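Mixing Small Batches of Natural Dye at the Kitchen Table
by Ustyna Stelmakh
October 2025

I started dyeing yarn in a soup pot and ruined a great deal of yarn that way, so believe me when I say the small batch is your friend! A whole skein in an untested color is a gamble. A yard of yarn and a spoonful of dye is an afternoon's fun, and by the end of it you know what your madder does, what your onion skins do, and which of the two you want on a sweater.

First, the mixing liquid. I keep my concentrates strong and thin them as I go. For madder, soak 20 grams of the chopped root overnight in plain tap water, then warm it slowly and keep it well under a simmer (hot madder goes brown on me every single time). Strain it through an old cotton handkerchief, and squeeze. The squeezings are the best part.

Measure with something that has marks you trust. Kitchen spoons vary a lot – I once checked two tablespoons from the same drawer against a scale and they didn't agree. A cheap dropper is wonderful for tiny amounts. Rinse it straight after each color, because madder creeps up into the bulb and comes back out in your yellow a week later.

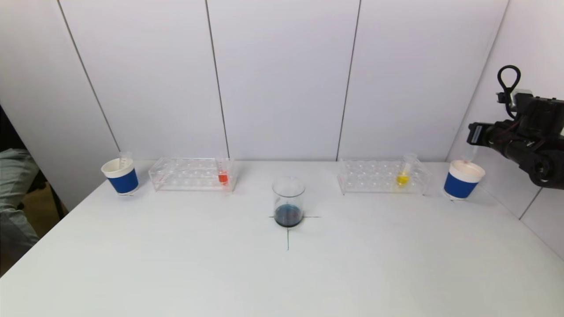
How long will a strained dye concentrate keep?
Mine lasts two weeks in the fridge in a lidded jar, labeled, on the bottom shelf and well away from food. After that it starts to smell, and I pour it onto a fresh test strip just to see what happens.

Now the yarn. Wool takes color so happily that I'd start there. Cotton is slower and wants more patience with the mordant. Weigh the fiber dry and write the weight down before it gets anywhere near water, since wet wool weighs whatever it likes. I use alum at 15 percent of the dry weight, dissolved completely in a cup of hot water before it goes in the pot. If you can still feel grit with the spoon, keep stirring.

Cut your test lengths generously and tie a knot code in the end: one knot for madder, two for onion, three for weld. Paper tags fall off in the bath. My neighbor swears by laundry pens on cotton tape, and hers do survive, but knots are free!

Warm the dye bath up gradually with the wool already in it, hold it there for 25 minutes, and let everything cool down together. Wool felts if you shock it, so no cold tap on a hot skein, please. I like to leave mine overnight and go to bed excited.

A few things I'd pass on about shifting colors. A pinch of washing soda pushes madder toward a cooler, pinker red. A splash of vinegar pulls it back to orange. Add either one to a small amount of bath first, try a scrap, and wait until the scrap is dry before you decide, as wet yarn always looks darker. Keep the dyeing spoons and pots for dyeing only, and give them their own shelf.

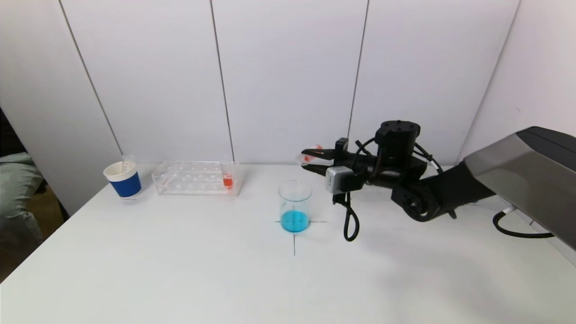 What's the best way to scale a test recipe up to a full skein?
Work from the dry weight of the fiber and multiply everything else by the same number, apart from the water. Use just enough of that for the skein to move freely.

Scaling up is where my notebook earns its place. Every scrap gets taped in next to its recipe, with the weight of the yarn, the weight of the dyestuff, and the time in the pot. I also note where the water came from. Ours is hard, and the madder loves it, but the same recipe at my sister's place came out a soft peach that I've never managed to repeat at home. (She still has the hat.)

For cleanup, wipe spills right away with a damp rag, then go over the spot with a paste of baking soda. Stains on white counters usually lift on the second try. Leftover plant bits go on the compost, and the alum bath can be topped up and used again for the next batch of wool.

Next on my stove is black walnut, which needs no mordant at all and will dye your fingers as well as your yarn, so find your gloves before you open the bag.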